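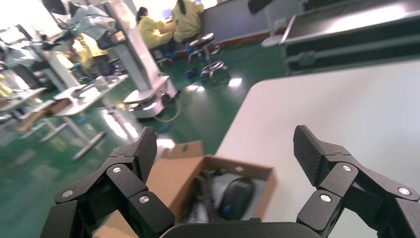

Can Machines Do the Small Jobs Yet?

Grestis Newsletter, 6/20/24

Members of the Grestis network have asked, more often this year than in any year before, when they may expect a robot to take over the plain work of a packing bench or a kitchen counter. The question was put again at the January meeting in Dillgate, where it took up most of the afternoon. The board agreed at the close of that meeting that members should receive a written answer, and this item is that answer as far as it can be given at present.

The short form is that machines can do a growing number of these jobs under conditions that suit them, and very few of them under the conditions in which most people work. A robot that has been set up to lift one kind of part from one kind of tray will do so all day. Ask the same robot to take a computer mouse out of a cardboard box and lay it on a table, and the work becomes much harder to plan.

Why a mouse in a box is a fair test

The Rurkomau working group, which advises the network on handling tasks, was asked to choose jobs that any member would recognize. Its list contains 21 chores. Some belong to the home, such as folding a dish towel or putting cutlery back in a drawer. Others belong to the shop floor, such as sorting returned goods or emptying small cartons. Unpacking a wired mouse sits between the two, and the group regards it as one of the most useful items on the list.

A person who unpacks a mouse gives the matter no thought. The flaps are pushed aside, the hand goes in, and the cable comes along with the rest. For a machine with two fingers, each of those steps has to be worked out. Cardboard bends when it is touched. The walls of the box leave little room for the fingers to open. The shell of the mouse is curved and can be slick, and a grip that is a little too high or too far back may let it turn. The cable follows no fixed shape, and may catch on a flap or drag a sheet of paper out with it.

The group also notes that black objects on dark backgrounds remain difficult for many cameras, and that a shiny shell under strong ceiling lights can mislead a system that judges edges by brightness. Members who are planning trials of their own are advised to look at their lighting before they look at their software. In several of the reports received this spring, moving a lamp did more good than a month of further programming. 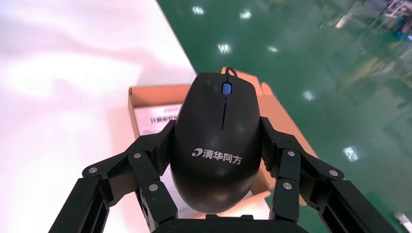

Ildikó Csizmadia wrote to the editors that she reads such reports with interest and some impatience. In her view a grip is the easy half of the job, and the network has been too ready to praise it. What she would like to see measured is the release: whether the article is set down the right way up, in the right place, without being dropped the last inch. She added that a packing bench loses far more time to goods that have been put down badly than to goods that were never picked up, and that any trial which ends at the moment of lifting should be sent back to its authors.

The working group accepts much of this. Its earlier scoring sheet gave 3 points for a lift and a single point for a placement, and the balance did not reflect the experience of the members. The revised sheet, which is available from the office on request, scores placement at 6 points and records separately whether a person had to step in. The group has kept the lift as an item of its own, as a trial that fails there tells its owners something different from a trial that fails later.

There was less agreement on the question of speed. Some members hold that a slow machine is of no use on a paid shift. Others point out that a machine which takes two minutes over an article and needs no one standing beside it may still be worth having overnight. The board takes no side on this point. It asks only that speed be reported together with the number of times a person had to help, for the one figure means little without the other.

What the reports say so far

The reports that reached the office between January and the closing of this issue vary a good deal in quality, and the board does not think it proper to rank the sites against each other. A few general remarks may nevertheless be of use.

Rigid articles on a clear surface are handled well at nearly every site. Where the article lies alone, in a known area, and with room on either side for the fingers, the reports describe few failures, and those mostly concern articles that were very flat or very light.

Articles in open boxes are handled with mixed results. Deep boxes are worse than shallow ones. Boxes whose flaps stand up are worse than boxes whose flaps have been cut away, and one site has asked its suppliers to ship in trays for this reason alone. The board would caution against reading too much into results obtained this way. A machine that needs its suppliers to change their packaging may be a sound purchase for a large firm, but it will not help a household, and it will help few small shops.

Soft and stringy things remain the weak point. Cables, bags, cloth and twist ties account for a large share of the failures reported. A coil of cable may hold together while it is carried, or it may open up halfway and hang over the edge of the table. Systems that have been taught by example, with a person guiding the arm through the work many times over, seem to cope with this better than systems that have been programmed step by step. They also fail in less predictable ways, which makes them harder to approve for use near the public. 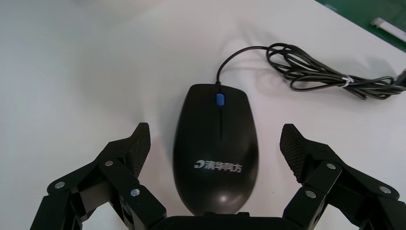
The Kazemi method, which several members now use for preparing their trials, deals with this by splitting each chore into parts that can be repeated separately. A team may practice the approach to the article on a bare table, with nothing else in the way, and bring the box back in when the approach has become reliable. The method is slow at the outset. Its supporters say that the time is recovered later, when a fault has to be traced, and the working group has found no reason to doubt them. It does recommend that every set of separate exercises be followed by runs of the whole chore from start to finish, with the article placed by someone who has taken no part in the training.

On the matter of the home, the board wishes to be plain with members. No report received to date describes a machine that could be left alone in an ordinary kitchen to clear up after a meal. There are machines that can load a plate into a rack, wipe a marked area of counter, or carry a cup from one known place to another – each of them under watch, and each with a stop button within reach. The distance between these and a general household helper is still great. Members who are approached by sellers with promises of a finished product should ask to see the chore done in a room that the seller has not prepared.

For the shop floor the outlook is better. Work there is more regular, the goods are often known in advance, and there is usually someone at hand who can put a fallen item back. The board expects that unpacking and simple sorting will be the first of the listed chores to pass into regular use, and that they will do so at sites which already keep their benches clear and their cartons uniform.

Advice for members planning a trial

Choose a chore that is done at your site every day. Trials built around a rare task tend to be forgotten when the task does not come up.

Write down how the work is done by hand before the machine is installed, including the parts that seem too small to mention. Teams have repeatedly found that turning an article so that its label faces up, or tucking a cable behind it, had never appeared in any work instruction.

Keep the failed runs. The office would rather receive a record with many failures, each with a line of explanation, than a short film of one success.

Report the state of the room as it was on the day. Lighting, floor finish, table height and the presence of other people at work all have some bearing on the outcome, and reports that leave them out are hard to compare.

Arrange for at least 2 people to score each run separately, and send in both sheets even where they differ.

The working group will take up laundry and bagged goods next. Sites willing to lend bench time for either should write to the Grestis office in Dillgate, marking the letter Rurkomau, and should state the type of gripper in use and the hours at which it is free. Copies of the full list of chores are sent to members without charge.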